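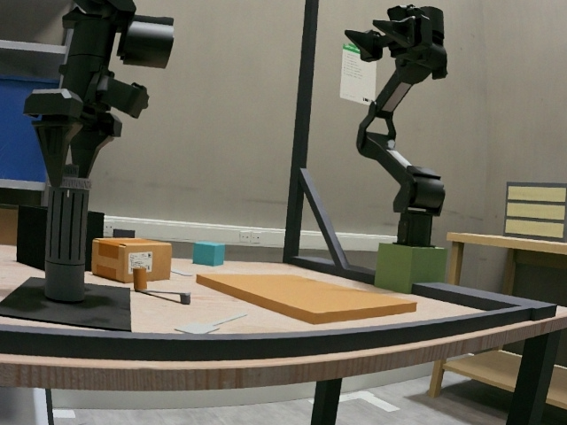 Tema 6. Comparar pinzas en simulación: qué se puede creer y qué no

Apuntes de Ilona Tóth. Revisión: 19 de marzo de 2023

6.1 Punto de partida

Los folletos de pinzas dan una tasa de éxito y casi nunca dicen sobre qué objeto, con qué agarre ni quién decidió que aquello era un éxito. En la práctica comparamos dos modelos de dedos, Dritik y Uron, en el mismo banco simulado de dos brazos. Conviene leer los resultados con desconfianza, también los nuestros.

La tarea es modesta: tomar el cilindro gris acanalado por su parte superior y dejarlo de pie sobre la placa negra. Un solo brazo trabaja; el otro espera con la pinza abierta.

6.2 Protocolo

1. Fijar la semilla y anotarla. Sin semilla no hay comparación.

2. Ejecutar 400 intentos con cada pinza. Kornél Takács propuso 300 para ahorrar cálculo - se puede, pero entonces no discutan diferencias pequeñas.

3. No retirar la espátula, la caja ni los demás objetos de la mesa entre una serie y otra. Una mesa despejada favorece a cualquier planificador.

4. Revisar cada intento desde más de un punto de vista. Con los dedos verticales junto a la cabeza del cilindro, una vista lateral puede hacer pasar por agarre lo que es simple cercanía. 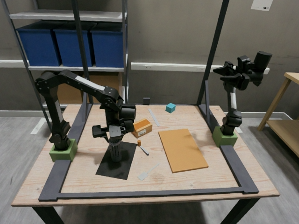
6.3 Lo que la simulación no mide

El coeficiente de fricción lo escribimos nosotros. Si sube un poco, las dos pinzas parecen excelentes; si baja, gana la que tenga mejor ajustado el modelo de contacto. Jad Smadi repitió una serie de 1.000 intentos cambiando solo ese valor y el orden de las pinzas se invirtió. Tampoco hay desgaste, ni holgura en la muñeca, ni cables que tiren.

6.4 Para entregar

Tabla de fallos por tipo (no acerca, no cierra, suelta, vuelca), valor de fricción empleado y un párrafo sobre qué resultado les haría cambiar de opinión. No se aceptan porcentajes sin el número de intentos al lado.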